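4.2 Where households dry their clothes

Of the 746 households in the Stosstead survey, most dried at least part of their washing indoors through the winter. The bedroom was named more often than the laundry, mainly in flats where the laundry is a cupboard off the hall. Respondents were asked to keep a diary for 10 weeks, noting the room, the time of day and whether a window was open. 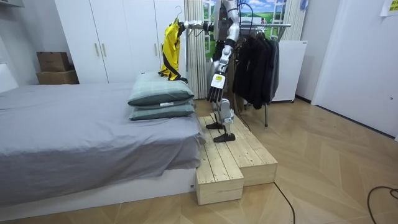

Diary entries were short and not always complete. Evening loads were recorded more reliably than morning ones, and heavy items such as coats and towels were often entered a day late. We kept these late entries but did not use them when working out drying times.

Window opening fell off sharply in August. Several tenants wrote that they would sooner put up with damp air than lose the heat they had paid for.
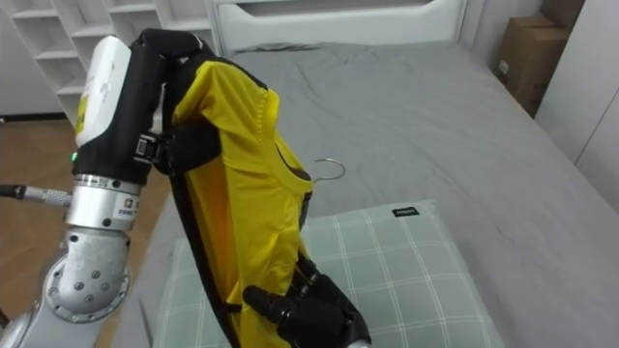
Mutua Obura, commenting on an earlier draft, felt that this put too much weight on heating costs - street noise and security came up just as often in the Tistholm interviews, and ground-floor tenants kept their windows shut in every season. We have since added floor level to the model (Table 6).

Renters and owners also differed in how they used the space. Renters were less likely to have a fixed line outside and more likely to dry in the room where they slept.

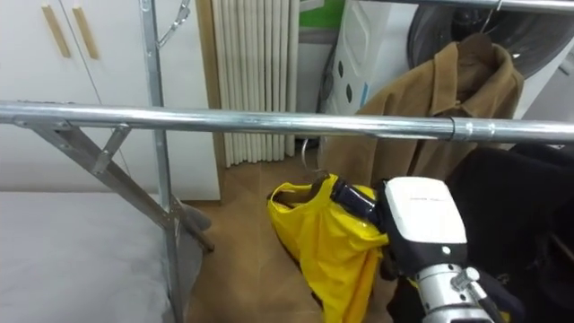
Does a dehumidifier make up for a closed window? In small rooms it does for most of the night, provided the door is shut and the tank is emptied before bed.

Figure 4. Clothes on a drying rack in a bedroom.
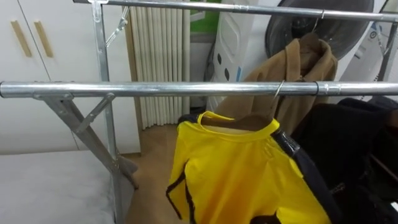
Spacing was the other factor we looked at. Clothes hung close together dried slowly whatever the room, and the effect was strongest for cotton. Racks with two horizontal bars at different heights and depths, like the one in Figure 4, let longer items hang at the back with shorter ones in front. Single-bar racks gave no such choice, and their users tended to double garments over.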